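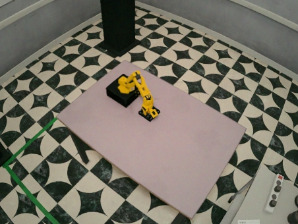

Simulated bench with the yellow arm on its base plate and the black box next to it.

Turning a Panel Knob with a Small Desktop Arm: Simulation Setup and Grip Procedure

Posted Wednesday, April 3, 2024
926 shares | 2 comments

This page covers the simulation side of the knob-turning build at the Clarkberg shared workshop. The goal is to have a small arm with a two-finger gripper close on one rotary knob of a control panel, turn it to a requested position, and let go without disturbing the knobs next to it. The bench hardware is covered separately. Everything below can be done on a home computer before any motor is powered.

The software is Bralleo, run with the workshop's usual scene files. Other simulators will work if they handle contact friction and allow a hinge joint with a damping value on each knob.

Set up the scene

Place the table first and fix it to the world. It should not be a dynamic body. A table that can shift by a hair will add noise to every contact reading.

Fix the arm's base plate to the tabletop and use the center of the plate as the origin for all measurements. The earlier Zellberg scene used a corner of the table as its origin, and each change to the table model then meant correcting every waypoint.

Put the panel within easy reach and rotate it so that its rows do not line up with the arm's forward direction. A panel squared up to the base is easier to program and teaches you little about placement error. On the real bench it will sit at whatever angle the last person left it.

Give the panel enough mass that it stays put when a knob is turned. If you plan to clamp the real one, fix the simulated one to the table as well. The two setups should match on this point, as a sliding panel can hide a poor grip.

Model the knobs

Each knob is a cylinder on a hinge joint. The joint needs four things: an axis normal to the panel face, lower and upper limits, damping, and a small amount of dry friction. Leave out the dry friction and the knob will keep turning after release.

Name the joints after the printed labels, so that the knob marked C4 has a joint called C4. Numbering them in file order works until someone mirrors the panel.

Set the zero of each joint where the indicator line meets the first tick. Check this by eye for every knob at least once. An offset of one tick is hard to spot in a log file and easy to spot in a close view.

The collision shape should be a plain cylinder. Fine knurling in the collision mesh slows the solver and makes contact points jump from step to step. Put the knurling in the visual mesh if you want it, and account for it in the friction value.

Plan the approach

1. Move to a hover point above the target knob, along the knob axis. Open the gripper before this move and leave it open.

2. Rotate the wrist so the fingers will come down in the gaps between knobs. On a grid, one of the two diagonals usually gives more room than the row or column direction. Compute the clearance for each candidate angle and take the largest.

3. Descend along the knob axis in a straight line. Joint-space interpolation gives an arc, and near the bottom of the arc a fingertip can clip a neighbor. Use Cartesian interpolation for this segment only.

4. Stop before the fingertips touch the panel face. The fingers need to overlap the side of the knob, and any further travel only adds a chance of scraping.

5. Close slowly until both fingers report contact. If only one does, stop closing and shift the wrist toward the finger that has touched, then close again.

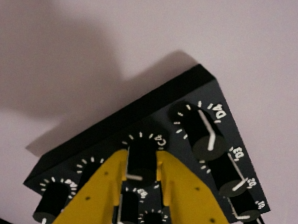 How much wrist rotation is needed for a full sweep of the knob?

Often more than the wrist has available in one motion. Plan the sweep as several short turns, with a release and a re-grip between them, and read the knob joint angle after each one.

Turn and check

Rotate the wrist joint alone if the gripper axis and knob axis line up. When they do not, the fingertips will travel in a small circle around the knob axis and push it sideways. Treat a misalignment of more than 5 degrees as a failed approach and go back to hover. Trying to correct it during the turn loads the knob shaft, and a real shaft will not forgive this as readily as a hinge joint does.

Command the turn at low speed and log three values at every step: wrist angle, knob angle, and finger force. The wrist and knob angles should rise together. If the wrist moves and the knob lags, the grip is slipping. Raise the closing force a little before changing the friction value, which should be set from a measurement and then left alone.

After the turn, open the gripper fully and retreat along the same line used for the descent. Opening halfway and lifting is a common shortcut in the Hamann gripper scripts, and it drags the knob back slightly on some trials.
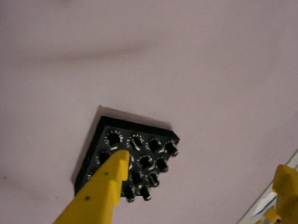 Then read the final knob angle once the arm is back at hover. A reading taken while the fingers are still closed includes whatever twist the grip is holding, and it will usually look better than the true result.

Read the neighboring joints at the same time. A trial in which the target is correct and a neighbor has moved should be logged as a failure. Keep the two kinds of failure in separate columns.

Run enough trials

A handful of clean runs from one start pose says very little. Vary the panel position, the panel angle and the starting angle of the target knob, and save the random seed with each result. Our February batch was over 220 trials, and most of the failures came from the knobs farthest from the base, where the arm is stretched out and the wrist cannot reach a good angle. Moving the panel closer fixed more of these than any change to the controller did.

Before moving to hardware, repeat the batch with a small random error added to the panel pose. Start with an error you could make with a ruler. If the success rate drops sharply, go back to step 2 and look at the clearance values for the knobs that failed.

2 comments | Share this page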